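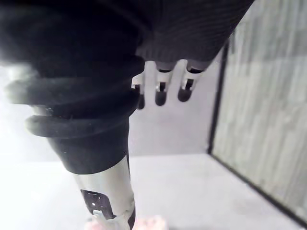 Knit sleeve

A knit sleeve is a tube of knitted fabric worn or fitted over an arm, a leg or some other long, narrow object. It may be part of a garment, as in a sweater, or a separate piece that is pulled on and held in place by its own stretch. Separate sleeves are used for warmth, for light protection against scrapes and dust, and as covers for things that would otherwise rub against their surroundings.

Construction

Most knit sleeves are made in one of two ways. Flat-knit sleeves are worked as a panel and sewn along one side, which leaves a seam running the length of the tube. Circular-knit sleeves are worked in the round and have no seam. Circular knitting is faster on a machine, but the width of the tube is set mainly by the number of needles, and shaping has to be done by changing the stitch size or the tension of the yarn.

Rib is the usual stitch. It is made by alternating columns of knit and purl stitches, so that the fabric draws in sideways when relaxed and opens when pulled. In 1x1 rib, single columns alternate; in 2x2 rib they alternate in pairs. Fine ribs lie flatter and fit under other clothing. Wide ribs are thicker and stretch further, but they leave more of a mark on the skin.

Ribs follow the length of the tube. When a sleeve is twisted as it is pulled on, they run at an angle and the cover grips unevenly. Turning the lower end while holding the upper end still will usually straighten them.

Edges

The lower edge is the part that wears out first. A bound-off edge is tidy but can be tight, and a tight edge may snap when it is stretched over a wide hand. A tubular edge, in which the rib is closed over on itself, keeps its stretch better and takes longer to make. Cheaper sleeves are cut from a long continuous tube and either overlocked or left raw.

Raw edges behave in different ways depending on the knit. Plain jersey curls toward the outside at the bottom. Rib tends to stay flat, though loose threads will work free from it and the edge becomes uneven. Short threads can be trimmed. A running thread should be drawn through to the inside and knotted — pulling it will open the stitches above.

Materials

Wool is warm and springy and recovers its shape well, but it thins at points of constant rubbing. Cotton is cooler and easy to wash, and it bags out with use unless a small share of elastic yarn is knitted in. Acrylic is common in low-cost sleeves and pills heavily. Nylon and polyester wear longest. Cut-resistant sleeves are knitted from high-strength yarns and are sold as work gear.

Dark yarns are often chosen for work sleeves, as they hide oil and dirt between washes.

Local production

In Penside, sleeves were a sideline of the sock trade. They were knitted on the same circular machines and sold by the bundle to farms and fish sheds. The Trirkivell mill there turned out 2,000 pairs in a good week, most of them in dark gray 1x1 rib. By the time the mill closed, the weekly figure had dropped to 1,000.

The Ikholm pattern, named for the village where it was first worked by hand, has a thumb opening and a deep turned cuff. It is begun at the upper end and narrowed in 7 steps to the wrist. A shorter version, called the Yagi sleeve, leaves out the thumb opening and ends 9 inches below the elbow on an adult's arm, over the back of the hand.

Care

Knit sleeves are turned inside out and washed in cool water. They should be dried flat, away from direct heat. Hanging a wet sleeve from one end stretches the ribs and can leave the tube too long and too narrow. Sleeves with elastic yarn should not be ironed.

A hole of one or two stitches can be darned. Wear along the cuff is usually repaired by unraveling to a sound row, picking up the stitches and knitting a new edge in matching yarn.

See also

Arm warmer
Cuff
Leg warmer
Rib stitch
Wristlet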